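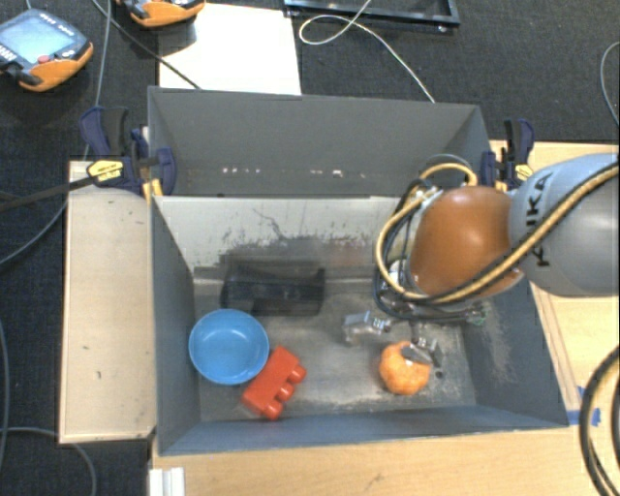 Seit October letzten Jahres, nein, auf Deutsch bitte: seit Oktober sortiere ich unseren Haushalt in Etappen, und heute geht es endlich um die Kiste für alles, was keinen Platz hat. Jede Familie hat so eine, glaube ich, manche haben eine Schublade, manche einen ganzen Keller. Bei mir gilt inzwischen: Es kommt immer nur eine kleine Runde auf einmal hinein, damit ich beim Hinschauen nicht gleich wieder müde werde. Blaue Schüssel, roter Baustein, ein schwarzer Behälter und dieses orange, knubbelige Ding, das aussieht wie eine geschälte Mandarine - mehr muss es für eine Runde wirklich nicht sein.

Die Schüssel ist der leichte Fall. Schüsseln gehören in die Küche, Punkt. Schwierig wird es bei mir erst im Schrank, weil ich Schüsseln sammle wie andere Leute Postkarten, und jede hat natürlich ihre Geschichte. Eine stammt noch vom Flohmarkt in Zatotville, da habe ich 60 Cent bezahlt und mich gefreut wie ein Kind.

Bausteine dagegen wandern. Ich schwöre euch, die haben ein Eigenleben! Wir hatten mal eine Packung mit 300 Stück, und ich finde heute noch welche im Nähkorb, im Schuhregal und einmal sogar in der Teedose. Seitdem steht im Flur ein Glas nur für Bausteine, und wer einen findet, wirft ihn hinein. Klappt erstaunlich gut, sogar bei Besuch.

Bei dunklen Behältern habe ich mir angewöhnt, einen Streifen helles Klebeband draufzukleben und draufzuschreiben, was hineinsoll. Im dunklen Schrank sieht man sonst einfach nichts. Das Klebeband hole ich in dem kleinen Laden in Nyitrai, da gibt es die Rolle, die sich später wieder sauber abziehen lässt.

Noch ein Wort zu den Kisten selbst, weil ihr letztes Mal so lieb gefragt habt: Ja, Metall, und ja, ganz schön verkratzt. Ich mag das. Eine Kiste, die schon Schrammen hat, muss man nicht schonen, da darf auch mal etwas hineinplumpsen. Die hübschen Körbe von Brurora habe ich damals so geschont, dass am Ende gar nichts darin lag.

Wer mitmachen mag: Nehmt euch abends eine kleine Runde vor, Tee daneben, Radio an, und hört auf, wenn die Kiste leer ist. Für das Verschenkregal in Vuleck sammle ich übrigens weiter, Schüsseln und Spielzeug werden dort immer gern genommen. Morgen kommt bei mir das Kabelfach dran - drückt mir bitte die Daumen, ich habe schon zweimal hineingeschaut und es wieder zugemacht.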